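Packing notebook, September
Unit 1802, desiccant and corrosion inhibitor

Started this page because the last set of notes on moisture packing is split across two binders and neither one has the final quantities. Everything below is for the Dostach crate unless it says otherwise.

Unit 1802 goes out to Flistinthorpe by truck, then sits in their receiving shed until the floor is ready. They told us to plan on 60 days in the shed. No heat in there, and big doors that stay open while they unload. So the crate has to look after itself the whole time, including the part after the truck leaves.

8:15 am. Wiped down the machined faces and the two guide rails. Gloves on from here forward. Found a thumbprint already etched into the rear plate, probably from the calibration week. Polished it out with the fine pad, wiped again, left it under the bag while I cut the film.

Barrier bag: using the foil laminate, not the clear stuff. Seams sealed at the setting written inside the lid of the sealer. First seam had a pucker at the corner where the foil folded over on itself. Cut it off and did it again. That cost us some length, so the bag is now tight across the top. Next time cut it a hand's width longer than the drawing says. The drawing doesn't allow for a second try.
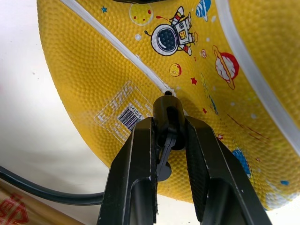

Yellow ball with the astronaut print, close up.

Desiccant: the old note says 36 bags. I get the same number working from the bag volume and the 60 days, so I'm going with 36. They hang from the inner frame on ties, spread over the four sides. None of them touches bare metal. Last spring one bag lay against a bracket and left a rust patch the shape of the bag, so check this before closing up.

Opened the desiccant drum at 10:40 and had the bag sealed at 11:05. I would like this shorter. Most of the time went into threading ties. If the ties are already on the frame before the drum is opened, it should be a quick job. Put the lid back on the drum between handfuls. It was standing open when I came back with the cutters, and I have marked the bags left in it as suspect. Don't use them on the next unit. They can go in the tool cabinets.

Inhibitor emitters: 4 of the Uver cups, one in each electrical enclosure. Peeled the backing, pressed them onto the painted wall, dated the labels. The small enclosure behind the motor is crowded and the cup had to go on the door. Fine as long as the door stays shut. Added a line to the unpacking sheet so Flistinthorpe knows they can stay in place after startup.

Open question on the Jemal film. We have most of a roll left and I wanted to use it as an inner wrap on the rails. The sheet that came with it covers steel and cast iron and says nothing useful about the brass fittings on the lube block. I masked the block with plain poly and taped it, then wrapped the rails only. Coupon test set up on the shelf over the sink: brass, steel and one plated screw in a jar with a strip of film and a damp sponge, and a second jar the same but without film. Leave them alone until the end of the month, please.

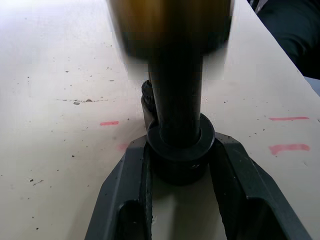 Stacked cylindrical part held upright between the gripper fingers, white table.

Humidity card is behind the window on the long side of the bag. You can read it through the inspection port in the crate without breaking the seal. All spots blue at 11:30. All spots blue at 2:00. Checked once more before locking up and no change.

Pulled the air down with the shop vacuum until the foil just started to draw in around the frame. Stopped there. The foil rubs through if it's pulled hard against a corner, and there are two brackets on this unit with sharp edges in spite of the foam. Doubled the foam on both.

Crate: base timbers read dry enough on the meter, except for one runner on the left side that was well above the others. Swapped it for one from the rack inside. The pile by the dock door has been getting rained on, and I've moved it.

Still to do:
Inspection port gasket, the new one is too thick and the cover won't sit flat.
Print the unpacking sheet and put it in the outside pouch.
Spare emitters in the parts box, with the startup kit.
Order more ties. We are nearly out of the long ones.
Ask Flistinthorpe to send a picture of the humidity card when the crate arrives and another one before they cut the bag.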